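Opening Up an Office Tower: Processor Replacement on a Used Dell

Saturday, February 2, 2019

Secondhand office desktops are among the cheapest computers anyone can buy, and most of them are sold with the slowest processor the model was ever offered with. The board will usually take something faster. Swapping the chip is a bench job of moderate difficulty, and the hard part is the socket.

The refurbishing shop at Vanholm handled 244 towers between October and the end of January. Most needed only a drive and a cleaning. The procedure below follows the shop's own sheet, with notes where its practice differs from what is usually found in hobby guides.

Power and position

Shut the machine down, switch off or unplug the supply, and hold the front button in for several seconds to drain what is left in the capacitors. Lay the tower on its side with the removable panel up. Working on an upright case is possible but puts the socket at an awkward angle, and a dropped processor will land on its edge.

The surface matters less than people think. Vanholm uses slatted metal tables, which stay clean and let small screws fall through to the floor, where they are at least easy to find. Clip the wrist strap to bare chassis metal. Painted metal does not make a good contact.

Wiring

Business towers are built for quick service. Latches and handles on the parts meant to be moved are often molded in blue plastic, and a drive cage can be released without a driver. The cables are less orderly. The main power bundle, the drive leads and the front panel wires tend to cross the middle of the case, and they will spring back over the socket if they are only pushed aside. Tie them to the cage with a loop of soft cord. Do not cut the small white tags off the wiring. They carry part numbers, and a replacement harness is much easier to order with one in hand.
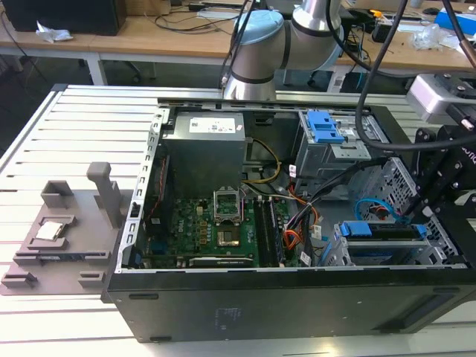
With the cooler off, wipe the old paste from the top of the processor before unlocking anything. Paste that gets into the socket is very hard to remove. Press the lever down, move it sideways past its hook, and let it rise under control. The metal bracket then lifts clear.

On a land grid socket the contacts are in the board and the underside of the chip is flat. The contacts are fine springs and bend under a fingertip. Lift the processor straight up by two opposite edges and set it down somewhere it cannot slide. Sliding is the usual cause of damaged pads, and an open tabletop is a poor place for a part this small. A recess cut or printed to the size of the chip solves this. Voyle sells a foam block for the purpose at 4 dollars, and a printed tray does the same work for anyone with access to a printer.

Fitting the replacement

Check the board's revision against the maker's list of supported processors. A chip that fits the socket may still be refused at startup if the firmware is too old, and the firmware has to be updated with the original processor in place. Of the 17 failed upgrades in the Vanholm log, almost 16 were put down to this or to bent contacts, one case being entered under both headings and counted by half.

Match the notches and the corner triangle, lower the chip without pressing, and close the bracket. The lever takes noticeable force in the last part of its travel. Apply fresh paste, a portion the size of a small pea. The shop uses Pravum compound, mainly for its shelf life.

Tighten the cooler screws in a diagonal pattern, a few turns each. Reconnect the fan before closing the panel. On first start the machine will normally stop and report a processor change, and one key press clears the message.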